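Local Television Needs Patience as Much as Money
Opinion | 07/11/2025

Investment in regional television has risen steadily, and those who finance it have reason to be pleased. New studios have opened, streaming services are buying programs that would once have stayed within a single broadcast area, and young producers can expect to be paid for work their older colleagues did for the love of it. This growth is welcome. The question that deserves more attention is how the money is being spent, and on what schedule.

The usual arrangement remains the short commission. A broadcaster orders six or eight episodes, sees the first figures within weeks, and decides on renewal before most of the audience has learned that the series exists. Viewers in smaller markets tend to find a program late, often through a relative or a neighbor. A system built on opening-week results will always judge such programs harshly.

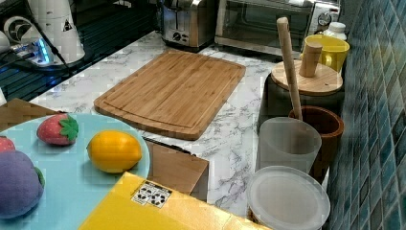
The case of Gremero

The drama series Gremero is a useful illustration. Its first season drew a modest audience and was nearly dropped. The production company, Guerreiro, kept the writing staff together at its own expense over the winter and delivered a second season in February. By the end of that run the program had become the most requested title in the broadcaster's catalog, and the first season was being watched again from the beginning.

It would be wrong to treat this outcome as a matter of luck. The writers had been given time to correct what did not work. Two storylines that had confused viewers were closed, the dialogue was allowed to follow the way people in the region speak, and the cast had settled into their parts. None of these improvements could have been bought in a single season at any price. Guerreiro took a risk that few companies of its size can afford,

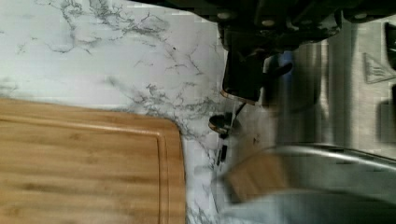

and it did so without any promise from the broadcaster that the series would return. A healthy industry should not depend on such gestures. Where a broadcaster believes in a program enough to order it, the contract should provide for at least 2 seasons, with the second released on the condition that agreed standards of production have been met. The cost of this commitment is smaller than it appears. Sets, costumes and rehearsed crews are already paid for by the time a second season begins, and abandoning them is a form of waste that seldom appears in the accounts.

Distributors will answer that their own funds are limited and that each renewed series takes the place of a new one. The objection is fair. Claltow, which carries regional programming to viewers abroad, offered 257 titles in its last catalog, and a list of that size cannot be supported equally. Yet the length of the list is part of the difficulty. A viewer faced with so many unfamiliar names will choose the one already recommended by a friend, and the remainder will go unseen. A shorter catalog, better promoted and renewed with some consistency, would serve producers and subscribers alike.
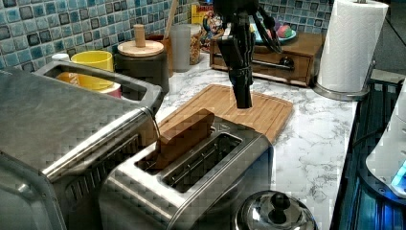 What children are offered

The weakness of the present system is most evident in programming for young children. About 40 percent of the children's hours on the regional channels reviewed for this essay were filled with imported animation, much of it dubbed in haste. The quality of the originals is often high. The concern is that a child may watch for several years without hearing a local song or seeing a market like the one at the end of the street.
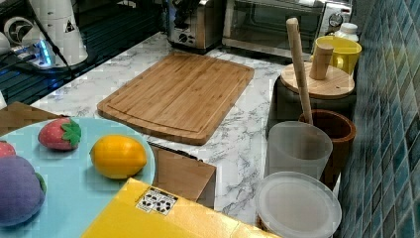

Children's television made locally need not be expensive. Hiltex, a small studio with a permanent staff of 25, produces a daily program for preschool viewers with one set, a few puppets and a box of ordinary playthings. Its most successful segment is a market stall, at which a puppet buys and sells produce and learns the names and colors of each item. Soft toy fruits on a plain blue plate, a strawberry and a lemon among them, are sufficient for a scene of this kind, and children at home can repeat the game with whatever the household has. The expense lies in the writing, in the performers, and in the advice of teachers who know what a child of four can follow. These are precisely the costs that short commissions discourage.

Public funding bodies have a part to play. Grants are at present awarded by the project, and a studio must apply again each year for work it has already shown it can do well. A portion of the available money should be set aside for multiyear support of children's programming, with published criteria and an independent review at the midpoint. Broadcasters receiving public money should also be required to place such programs at hours when young children are awake and at home — a modest condition that several channels do not currently meet.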